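An Afternoon at Betine, Where the Robots Handle the Towels

Consuelo Cuervo had been talking for most of the afternoon by the time I got to her, and she was still going strong. She runs the home tasks group at Betine, a small robotics lab on the upper floor of the old Favley building, and every May the lab opens its doors to whoever wants to come up the stairs. I came up the stairs. I stayed until they were putting the chairs away.

"Ask me anything except when you can buy one," she said, and pulled out a stool for me.
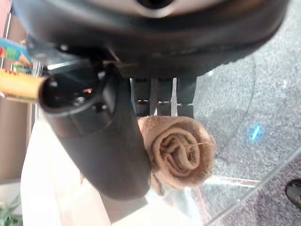
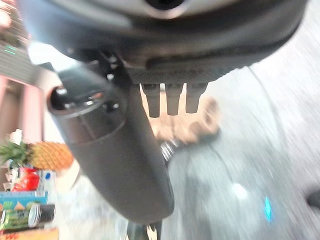
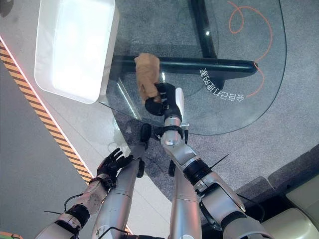 The first thing I wanted to know was why a lab full of very smart people spends its days on household chores. Cuervo laughed (she gets this one a lot, apparently, mostly from her brothers).

"Because chores are where all the hard stuff lives," she said. "A factory part is the same every time. You measure it once, and you know it. Cloth has a new shape every time you touch it. You pick up one corner and the other three go somewhere you didn't plan on. I could work on cloth for the rest of my life and be happy."

She means it, too. She spent six years at a company called Standen, writing software for machines that sorted castings, and she talks about those years fondly but the way people talk about a town they moved away from. The castings never surprised her. On her first day at Betine somebody gave her a dish towel and asked her to write down every step she took to fold it.

"I filled four pages," she said. "And I'd left out the part where you smooth it with your hand! I didn't know I did that. I went home and watched myself fold laundry all evening."

I asked how a robot learns something a person can't even put into words. Her answer was that mostly it gets shown. The lab's operators guide the arms through a chore from start to finish, over and over, and the software looks for what those runs have in common. This spring the group finished 796 guided runs with cloth. Of those, 717 were good enough to learn from.

And the rest?

"Oh, we keep them. I love them. Those are the ones I show at lunch." She did an impression of an arm letting go of a washcloth a second too early, and then trying very carefully to set down nothing at all. It was a good impression. A man at the next stool, who had driven in from two counties over, asked her to do it again, and she did.

The small cameras near the grippers came up next, and I'll admit I hadn't given them much thought before. I had assumed one good camera up high would do the job. Cuervo shook her head before I finished the sentence.

"Think about tying your shoes," she said. "From up high you get the whole room, and that's great for knowing where the table is. But at some point your own hand is in the way. You want eyes down where the fingers are. The close view is messy and half of it is gripper, and we use it all the time."

Glass is another favorite subject. It gives cameras trouble, she explained, because they look right through it to whatever is underneath, and a robot that plans by sight can end up aiming for the carpet. Plenty of labs keep to plain, solid tabletops. Her view is that people have glass tables at home, so the robots had better get used to them.

There is one more group she wanted me to write about, and she made me promise. Betine's grippers are serviced by a two-person shop called Bech, across the parking lot. "When a finger jams at four o'clock, they walk over with a toolbox," she said. "Put that in. Everyone writes about the software."

What I liked best about the day was how freely people asked questions. The lab signed in 235 visitors, and the group answered everyone the same way, whether the question came from an engineer or a second grader. One girl wanted to know if the robot gets bored. Cuervo crouched down and told her no, but that the people sometimes do, and that when it happens they go get a snack and come back.

I asked her what a good day at work looks like.

"Last month we ran 96 towels in one day," she said. "All sizes, some of them pretty ratty, because brand-new ones are too easy. By evening my eyes were crossing. And there was one, late, where the corner flopped over and the arm went back for it, and the whole room yelled. Over a corner! My husband asked what happened at work and I spent all of dinner telling him about a corner."

Her next project is fitted sheets. She has a drawer of them ready, collected from friends, and when I asked how it was going she put her head down on the workbench for a moment before answering.

"Slowly," she said. "Do you know how to fold one? I'm serious. If you do, come back and show us."

I don't, but my mother does, and I've passed along the invitation. The lab will open again next May, and the sign-up sheet is already posted by the stairs at the Favley building. Wear comfortable shoes and get there early if you want a stool.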